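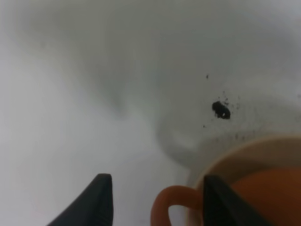

Wrist camera policy: shadows vs. debris on pale tabletops

rtokarz
May 14, 2021
Result from the Rilwood wiping task. The policy sees the wrist view only, no depth. Over 1,131 training episodes we relabeled the debris masks by hand and kept shadow as its own class. False wipes (the arm goes after a shadow) fell from 103 to 40 on the same held-out set. The frame at the top is typical input: dark clump, fine specks trailing toward the rim of the cup, two gray shadow areas that run into each other.

ait_brahim_r
What counts as a false wipe if the stroke starts in shadow and ends on the specks? In your frame the grains thin out into the gray. I would not trust a hard mask edge there.

rtokarz
Scored by stroke start only. Agreed on the edge. We drew it at the last speck the labeler could see at full zoom.

wasilewska_lab
Then part of the gain is labeler behavior. Did two people label the same frames?

rtokarz
Only a small subset. They agreed on clumps and disagreed on dust.

cliltik
I don't see why you need a shadow class at all. The clump is sharp and the shadows are soft. A local gradient feature separates them, and we ran one at Droltthorpe from December on with no relabeling.

ait_brahim_r
Works for the clump. The cup and the fingers are blurred too, and they aren't shadow. Your filter would put them all in one bin.

cliltik
The fingers are fixed in the wrist view, mask them once. The cup I grant you.

wasilewska_lab
Does the policy move the cup first or wipe past it?

rtokarz
Either. Cup contact is logged separately - not in the numbers above. I'll post the split by debris size once the dust labels are redone with 2 labelers per frame.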